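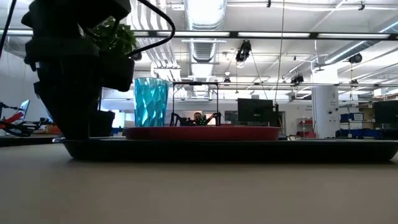
## Teleoperators wanted for a study of ordinary clumsiness

The Firnel group at Pernesdale is looking for people to drive a robot arm badly, then less badly, while we write down how the second thing comes about. Sessions run through November.

The background is a result we didn't much like. Last winter we trained a policy called Lastari on 354 demonstrations of table clearing, all recorded by our own staff, who have spent years learning to keep an arm happy. It did well until a cup was put down slightly askew, at which point it carried on with great confidence and closed on thin air. We then swapped in 77 demonstrations from newcomers, full of wobbles, second thoughts and recovered fumbles. The new version got itself out of trouble more often. Our experts have taken this gracefully, on the whole.

So we would like more fumbling, properly collected. You will move cups, plates, bowls and cutlery about a tabletop by remote control, using our Majimbun handsets. If a grasp goes wrong, carry on and fix it. Please don't fumble on purpose. We have tried acting, and the policy learned to act too. 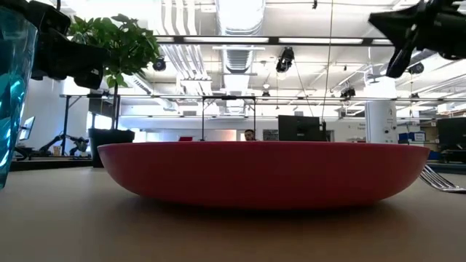
Each person does 4 sessions of an hour and a half, with a break halfway and tea of variable quality. Training takes up most of the first one. After every block you fill in a short form on which moves felt awkward, and we compare your answers with the recorded arm motion.

**You should**

- be 18 or over, with normal or corrected eyesight
- be able to use both hands for short spells
- have had no more than 5 hours' practice at remote-controlling a robot arm

Gamers are welcome, though the arm is slower than you are used to and has no jump button.

**You get** a gift voucher after each session, your travel paid within the county, and a copy of the write-up. You can stop at any point and keep what you have earned.

To apply, send a few lines to the Firnel study desk at Pernesdale, saying which afternoons suit you and whether you are left-handed. We are short of left-handers.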